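"Der Greifer weiß sehr wenig, und das muss die Software wissen"

Ein Gespräch mit Gifty Nutsugah über dünne Stiele, verdeckte Kameras und einen Planer, der warten lernt

Dienstag, 6. Februar

Gifty Nutsugah hat den Laptop schon offen, als ich ihr Büro bei Plavar betrete. Auf dem Bildschirm läuft ein Protokoll mit Zeitstempeln, links die Gelenkwinkel, rechts die Zustände des Planers. Sie entschuldigt sich kurz und schreibt noch einen Kommentar in den Code. "Wenn ich ihn jetzt nicht schreibe, verstehe ich morgen meine eigene Bedingung nicht mehr", sagt sie.

Nutsugah leitet bei Plavar die Entwicklung von Plolmont, einer Software für Wahrnehmung und Bewegungsplanung. Die Aufgabe, an der ihr Team zurzeit arbeitet, klingt leicht: Ein Arm soll künstliche Rosen vom Tisch nehmen und in Vasen stellen. Ich frage, warum man für so etwas mehr als 30 Wochen braucht.

"Weil eine Rose fast keine gute Stelle zum Greifen hat", antwortet sie. "Der Stiel ist dünn, und er liegt oft neben anderen Stielen. Die Blätter stehen in alle Richtungen. Für ein Segmentierungsmodell ist ein Haufen von Blättern einfach eine grüne Fläche. Es muss aber entscheiden, welches Blatt zu welchem Stiel gehört, und darin war unser erstes Modell schlecht."

Die erste Version hat die Maske der ganzen Blume gesucht und dann die Mitte berechnet. Das führte dazu, dass der Zielpunkt manchmal zwischen zwei Stielen lag, also auf dem leeren Tisch. Heute sucht Plolmont zuerst die Linie des Stiels und verfolgt sie, so weit es geht. Wo ein Blatt sie verdeckt, wird die Linie fortgesetzt, aber mit einer geringeren Sicherheit. "Der Planer bekommt beides, die Linie und die Unsicherheit. Früher haben wir ihm nur einen Punkt gegeben, und er hat diesem Punkt geglaubt."

Das schwierigere Problem beginnt nach dem Griff. Die Kamera sitzt am Handgelenk, und was der Greifer hält, hält er direkt vor die Linse.

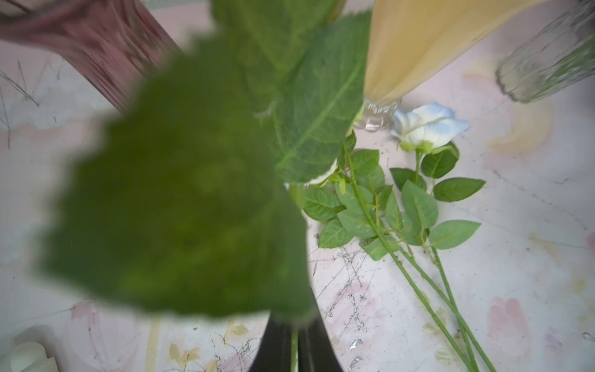
Blick der Handgelenkkamera bei geklemmtem Stiel: Das vorderste Blatt ist unscharf und verdeckt einen großen Teil des Tisches.

"Sehen Sie das große Blatt", sagt Nutsugah und zeigt mit dem Stift darauf. "Es ist so nah, dass man von der Oberfläche fast nichts erkennt. Das Blatt dahinter ist schon viel schärfer, dort hat man die Adern und die kleinen Zähne am Rand. Für den Menschen ist es klar, dass beide zum selben Stiel gehören. Unser Tiefenschätzer hat das vordere Blatt aber lange als Hindernis behandelt."

Die Folge war ein Arm, der vor seiner eigenen Last ausweichen wollte. Die Kollisionsprüfung meldete ein Objekt unmittelbar am Greifer, der Planer suchte einen Umweg, und bei jeder neuen Position war das Hindernis wieder da. Im Team hieß dieser Fehler bald "der Schatten". Gelöst wurde er mit einer Maske, die sich nach dem Schließen der Finger aufbaut: Was sich über mehrere Bilder gemeinsam mit dem Greifer bewegt, zählt ab dann als Teil des Werkzeugs.

Ob das nicht gefährlich sei, möchte ich wissen. Man könne so doch auch ein echtes Hindernis wegrechnen.

"Ja", sagt sie sofort. "Deshalb verfällt die Maske nach 2 Sekunden, wenn sie nicht bestätigt wird. Und bei den Vasen sind wir streng. Glas ist für die Tiefe sowieso unangenehm, besonders klares Glas. Wir speichern die Position der Vasen vor dem Griff und erlauben der Maske nicht, diesen Bereich zu löschen."

Für die Aufzeichnung und das Abspielen der Versuche benutzt das Team ein eigenes Werkzeug mit dem Namen Turunen. Es legt Kamerabild, Maske und geplante Bahn auf dieselbe Zeitachse. Nutsugah spricht darüber mit mehr Begeisterung als über den Planer selbst. Vorher habe man drei Fenster nebeneinander gehabt und die Zeiten von Hand verglichen. "Wir haben einmal eine Woche lang einen Regler verbessert, der gar keinen Fehler hatte. Das Bild kam zu spät an. In Turunen sieht man so etwas nach einer Minute."

Auch die Bewegungsunschärfe beschäftigt sie. Wenn der Arm schnell dreht, verwischen die Kanten, und eine Vase mit Rillen bekommt Streifen, die es in Wirklichkeit nicht gibt. Plolmont misst darum die Schärfe in einzelnen Bereichen des Bildes. Ist sie in der Richtung des Ziels zu niedrig, wird der Arm langsamer oder hält kurz an. Diese Pausen haben intern zu Diskussionen geführt, denn sie kosten Zeit. "Ein Kollege wollte sie ganz entfernen. Ich habe gesagt, gut, aber dann machst du auch die Auswertung." Die Pausen sind geblieben, allerdings kürzer.

Im April soll die nächste Version an den Partner Hodolitz gehen, der sie auf einem anderen Arm testen wird. Bis dahin muss die Kalibrierung zwischen Kamera und Greifer einfacher werden. Im Moment besteht sie aus 3 Schritten, und den mittleren vergessen laut Nutsugah auch die erfahrenen Leute. Sie möchte ihn in die Startroutine verlegen.

Zum Schluss frage ich, ob ihr die Rosen inzwischen auf die Nerven gehen. Sie überlegt eine Weile. "Die Blumen nicht. Die Blätter schon ein bisschen." Dann dreht sie den Laptop wieder zu sich und startet das Protokoll noch einmal von vorne.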